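Picking things up off the floor, and other unsolved problems 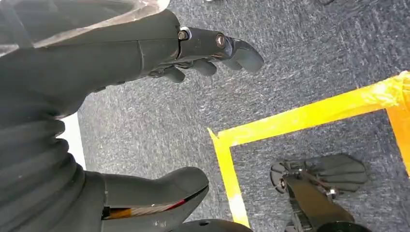 No. 17

I own a carpet much like that one. Grey, speckled, chosen by a landlord for its ability to look the same whether or not you've hoovered. So I feel I have some standing when it comes to robots and carpets.

The yellow tape is what gets me. Two hands, one of them over the line and one of them not, and more bolts than I have in my entire kitchen, and what they have to work with is a rectangle on the floor. I used to mark out a rectangle like that for my son's toys. He was 3 and he ignored it as well.

I've been keeping this column-that-isn't-a-column going since May, asking whether a machine can do my chores yet, and the answer has mostly been "which bit of the chore?" Take socks. Finding the sock is fine, cameras are good at that now. Getting hold of it is another matter. A sock lies flat, it's the same colour as the floor, and it doesn't have a handle. You and I pinch it without thinking. A blunt rubbery fingertip has to arrive at the right height, at the right angle, and stop before it starts pushing on the building.

My friend Atif Paracha spent five years at Baloch, on the packing line, and he isn't impressed by hands at all. The machine that put his mate on to other duties had a suction cup. It moved boxes from one place to another place, all of them the same size, 400 an hour, and it would have been helpless if you'd handed it a coat hanger. "Fingers are for showing visitors," he says. I think he's being harsh, but then he's also the one who told me not to buy the Pinia mop, and I bought the Pinia mop, and it lives under the sofa now by its own choice.

Where does that leave us? The shop floor can be tidied up to suit the machine. My hallway can't, or at any rate won't be. I'd give it years before I hand over the laundry, and I'm keeping the dustpan.

Next time, the dishwasher, and why I still have to load it.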